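# Toteck opens Truvusholm study rooms to home workers from September

For immediate use. Please run in full or cut as needed.
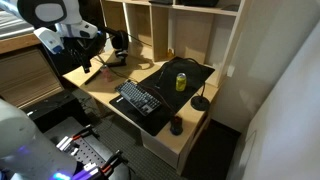
Toteck is taking over the old Brallilach building on Tanner Street, Truvusholm, and turning the upper floor into quiet rooms you can book by the half day. Doors open in September. 34 desks in all, spread over 2 floors once the ground floor is finished, though the upstairs lot comes first.

The building has been shut a good while. Most people in town will remember it as the carpet showroom, older readers as the seed merchant before that. The front windows stay. So does the staircase, which has been sanded back and given a new handrail on the left side. The lift is new. Lift work held things up over the summer and we are sorry to anyone who was told July.

Who is it for? People who work from home and have had enough of the kitchen table. Students in exam season. Anyone with a form to fill in and a noisy house. No membership needed for the first month, just book and turn up.

Prices as follows. Half day, mornings from 8am or afternoons from 1pm, pay at the door or online. Reduced rate for under 25s and anyone on the town's Tanner card. Full price list goes up on the door and on the website before opening, we are still waiting on the final figure for evenings.

Josefien Groen, who is running the project for Toteck, said: "We asked people in Truvusholm what they wanted from the building and quiet came top by a mile. Parking came second. We can do quiet. The parking we are still talking to the council about."

The survey went to 2000 homes in the spring and some 1000 came back, far more then expected. Other things people asked for: decent heating, a place to take a phone call without being glared at, somewhere to fill a bottle, and toilets on the same floor. All four are in. The phone room is at the back by the fire door, seats one, and has a ten minute limit when there is a queue.

No café. People did ask. The bakery two doors down has agreed to open half an hour earlier on weekdays and there is a shelf by the entrance for cups. Hot food stays outside please.

Bikes go in the yard, gate on the Mill Lane side. Step-free way in is also from the yard for now, until the front ramp is done. Ring the bell and someone will come down.

There will be an open evening before the first bookings, 6pm to 8pm, with a look round both floors and a chance to try the rooms. Date to be comfirmed and sent out seperately. Press welcome from 5.30pm, let us know if you need to park a van.

**Notes to editors**

- Toteck looks after small work spaces in old shop buildings.
- The Brallilach name stays over the door.
- Interviews with Josefien Groen by arrangement, mornings best.
- Floor plans on request. Ground floor plan is a draft, please don't print it.

Ends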